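Mallbridge Questions the Case for "Smart" Packing Kits, Asks Households to Try a Used Box First

LEIVA, 8th February

Mallbridge, the household advice service, today published its review of small-parcel packing at home, and it has little praise for the products sold to make the job easier. The review looked at how people pack keychains, plush charms, toiletries and other small things for mailing or storage. It found few reasons to buy a matching kit.

"We were told that people need a system," said Úna Ó Gríofa, who led the review. "I have yet to see the evidence. Most desks already have scissors and a box on them, and the box has usually been opened once before. A torn flap is ugly. Whether it matters depends on what goes inside, and a soft toy is not a wine glass."
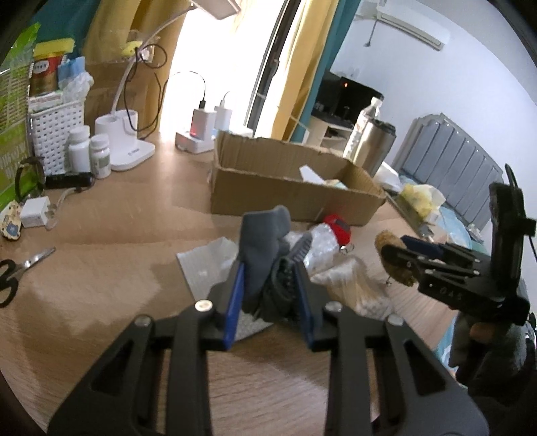 Mallbridge received nearly 4,000 replies to its call for packing habits. The service cautions that these came from people who chose to write in, so they should not be read as a survey of the public. Even so, complaints about kits followed a pattern. Dividers were the wrong size for odd-shaped items. Labels used up space on boxes that were going to be thrown out anyway.

The review is also doubtful about bubble wrap, or at least about the amount of it. A plush keychain needs very little padding. The metal ring or chain is the part that can scratch something else, and one turn of wrap around the metal will do. Reviewers suggest keeping the rest for breakable goods.

For toiletries, the advice is plain. Leave cotton swabs in their pack. Stand bottles upright, check the caps, and keep them away from fabric. A folded towel makes a decent base layer if it was going in the box already. Buying one for the purpose makes no sense.
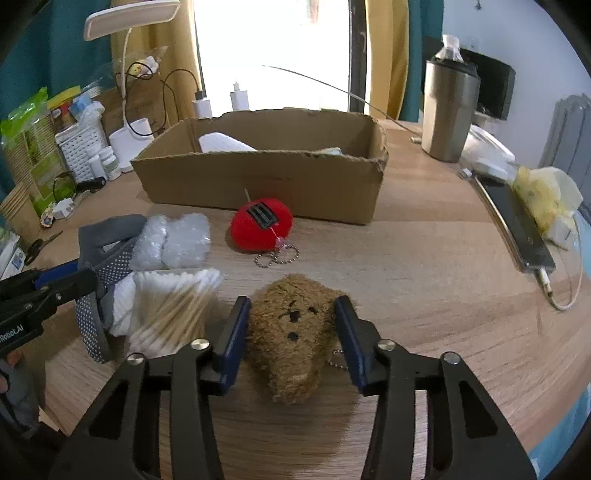
Not everyone involved agreed. Radymyr Horobets, who edits the Plaravano storage newsletter and read an early draft, thinks the review is too hard on organizers. "Some people will never finish packing unless there's a slot for each thing," he said. "I'm one of them. I don't think that makes me a fool."

Mallbridge has included his objection in full. It has not changed its recommendation.

A second part, covering tape and labels, is planned for March. Printed copies of the current review are limited to 100 and can be requested from the Mallbridge office in Leiva.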